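Looking After Old Building Photos and Clippings

If you grew up in a town where half the storefronts have changed hands (or vanished!), you probably have a shoebox of old street pictures somewhere. Get it out! Looking after them is easier than you'd think, and you will lose a whole evening to it in the best way.

Before you start
Wash and dry your hands, clear the kitchen table and move the coffee well away. Work in small piles. I had close to 1,000 prints and clippings from the old Prullon dairy block, and doing them all at once was a mistake.

Pictures stuck together
Don't pull! Slide a length of plain dental floss between them and go slowly. If it won't budge after 5 minutes, leave that pair for a conservator.
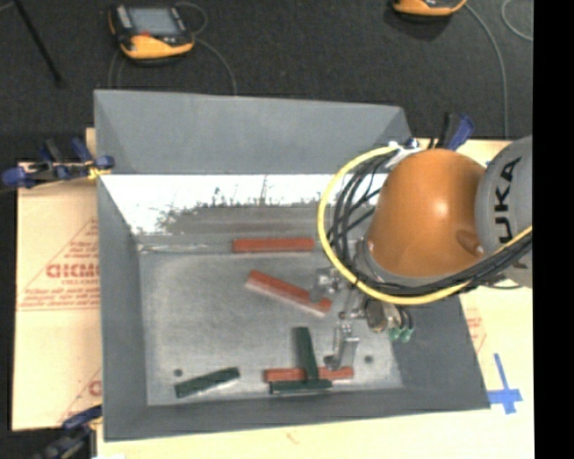

Writing on the back
Soft pencil only, near the edge, pressing lightly. Put the street corner first, then the year if you know it. "Staltau Street, looking toward the depot" is worth so much more than "downtown."

Where to keep them
A bedroom closet beats the attic or basement every time. Stand prints upright in acid-free envelopes, with newspaper clippings in a separate box, as newsprint stains whatever it touches. I check mine every March and always find a storefront I'd forgotten.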